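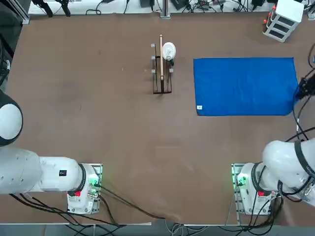 Gaëtan Ferrand
Staff writer, Rendenard Young Readers

Does a big table really help you get a job done? Grown-ups love to say so. "Clear your desk and you'll think better!" I'm not so sure.

A brown tabletop with plenty of open space does look ready for work. But look along the back, where a white shelf strip is crammed with equipment. The mess may have just moved to a new address.

Flat tops have their good points. A black metal rack can stand on one without tipping, as long as its base is flat too. Something tall and thin, like a wooden stick, stays upright in a rack and takes up hardly any room. Lay the same stick down and it hogs the place where your elbows go.

Cables are harder. They bend, they loop, and they slide off the edge and end up on the floor. I have read six tips for keeping them neat, and I believe one — tie them together.

So test it yourself on Monday. Do your homework on a messy desk, then clear the desk on Tuesday and try again. Were you any faster? Write down your times before you believe me or anyone else.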